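Section 4. Swapping and Comparing Grippers in the Sim Cell

Applies to Jesetti controller, sim build and bench build. Last edited August 2, 2026.

Read section 3 first if you have not set up the wrist camera. Everything below assumes the camera feed is live and the arm homes without errors.

4.1 What you need

Jesetti controller, powered or running as a local sim
Guno two-finger gripper model (the linkage one, black)
Mikuš parallel gripper model, for the comparison
The tabletop scene from the Jutesard object pack
A notes file. Plain text is fine. You will want it by run 5.

NOTE: The Jutesard pack has 2,624 objects in it. Do not load the whole pack. Load the tabletop set only. Loading everything makes the viewer crawl and the contact solver starts skipping steps, which looks exactly like a bad gripper.

4.2 Loading the first gripper

1. Stop any running program. Wait for the idle light, or IDLE in the status bar if you are in sim.
2. Open Tools, then End Effector.
3. Pick Guno. Press Load. Press it once. Twice loads two copies, one inside the other, and they fight.
4. Check the tool center point. Should sit between the fingertips, not at the wrist flange. If it's at the flange, press Reset TCP.
5. Open and close the fingers from the jog panel. Full open, full close, full open.
6. Save the profile under a name you'll recognize. "test2" is not a name you'll recognize.

CAUTION (bench build only): Cut arm power before you unbolt a real gripper. Idle is not off. The fingers can still move on a stale command.

4.3 Settings for the comparison

Same settings for both grippers or the numbers mean nothing.

Closing force: 20 percent
Approach speed: slow
Finger friction: leave at default
Wrist camera: on, fixed exposure
Scene seed: locked

Seed lock is the one people forget. With the seed unlocked the table gets dealt again on every reset, so Guno gets an easy layout and Mikuš gets a pile, or the other way round. Lock icon next to the scene name. Closed = locked.

Closing force goes up later if you need it. Start low. High force on smooth dishes makes them squirt out sideways and then you are chasing a mug across the table.

4.4 Running the set

Eight runs per gripper. Same target object each time, same start pose.

1. Reset scene. Confirm the lock icon is still closed.
2. Home the arm.
3. Click the target in the viewer. It highlights.
4. Start recording before you start the program. Recorder does not look back.
5. Press Run.
6. Let it finish, even when it's clearly going wrong. A run stopped by hand is logged as an operator stop and drops out of the totals.
7. Write down the result: held, slipped, missed, or pushed. One word.
8. Repeat until the set is done. Then swap grippers (4.2, from step 1) and do it all again.

NOTE: "Pushed" means the finger made contact and moved the object without getting a grip. It is not the same as missed. Keep them apart in the notes, they have differnt fixes. Missed is usualy the camera or the TCP. Pushed is usually approach angle or force.

4.5 Picking a target that tells you something

Boxes are too easy. Both grippers hold a box all day. Use dishes. A mug on its side is a good one: hard round rim, slick wall, and a choice between going over the edge or around the body.

Rim grasp: one finger inside, one outside. Set Grasp Type to Rim. Needs a narrow fingertip and enough reach to clear the lip.

Body grasp: both fingers outside. Set Grasp Type to Wrap. Needs wide opening. Check the opening against the mug before you bother, the viewer has a ruler under View.

Clutter on, if you can stand it. A clear table flatters everything. Other dishes close to the target are what find the fat part of the linkage.

4.6 Checking contact from the wrist camera

Do this at least once per gripper. The side view lies about depth.

1. Open the recording. Scrub to first contact.
2. Switch to wrist view.
3. Find the fingertip against the target. For a rim grasp you want one fingertip reaching into the opening and the other outside the wall.
4. Look at where the second finger is. Still swung wide at first contact? Note it down. It may only be late, so step forward before you call it.
5. Look at the neighbors. Anything touching the target takes part of the load and spoils the force reading.
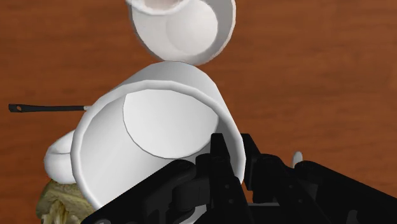

The tip against the lower right of the rim is the contact to look at for step 3. Other finger is out to the right. The second cup, nearly touching, is the step 5 problem. Step through frame by frame from a view like this one, then check the force trace at the same time stamp.

A reader of the last edition wrote in that step 5 should come before the run, as a pile check, and that neighbors within a finger width of the target had ruined a whole Mikuš set before the force trace was ever opened. Fair. Do it in both places. Top view before Run, wrist view after.

NOTE: Large black area low in the wrist view is the gripper itself. Normal. If it covers the target, move the camera mount up 2 notches in the profile and rerun. Do not crop the video, the overlay goes out of line.

4.7 Reading the results

Open Compare, load both sets, press Match. Runs pair up by number. Look at:

Held count, first. Obvious.
Pushed count, second. High pushed and low missed = gripper can see it but can't get on it. Try a different approach angle before blaming the fingers.
Time to close. Only compare held runs.
Neighbor contacts. Guno has more linkage out to the side, so watch this one with clutter on.

Don't mix sim and bench sets in one comparison. The tool lets you. It shouldn't.

4.8 Trouble

Gripper loads but won't move: wrong driver. End Effector, Driver, match the name to the gripper.
Fingers pass through the dish: collision mesh is off. Scene, Physics, Collisions on. Throw out every run made with it off.
Object shakes on the table before contact: solver step too large. Halve it, reset the scene.
Wrist view is black: camera is parented to the old gripper. Remove and re-add after every swap. Fix is planned for the January build.
Match button grayed out: run counts differ. Usually an operator stop, see 4.4 step 6.
Arm stops short of the target: TCP again. Go back to 4.2 step 4.

CAUTION: Before moving a profile from sim to bench, set approach speed back to slow and closing force back to the value in 4.3. The export keeps whatever you had last. Keep a hand on the stop button for the first run.

Next: Section 5, Saving and Sharing Profiles.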